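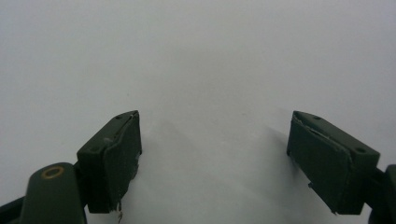

The Skundham folks have passed 1280 recorded examples for their learning system, and I got to spend a September afternoon with them in the back half of the Skistdale building while they went for more! Leandro Ibarra runs the sessions, and he let me have a go with one of the hand-held grippers (harder than it looks, my thumb is still complaining). You can tell these things get used. The dark green pads on the inside of the fingers are worn along their top edges, and the left one has frayed threads dangling from the bottom. Leandro says a new set of pads is on order from Irnberg, and he wants them on before the next batch of kitchen tasks.

So far it's mostly picking up, putting down, folding and stacking, with each try lasting roughly 35 seconds. I did cups. Then I did cups again, and dropped one, and Leandro told me to keep going and put it back where it started, so I did. Every try gets watched later and labeled by hand, and mine are in the pile now, drop and all.

Next up is the Sepúlveda site, where they want another 100 examples on drawers and cabinet doors before the system gets its first round of training. I've already asked if I can come along for that one.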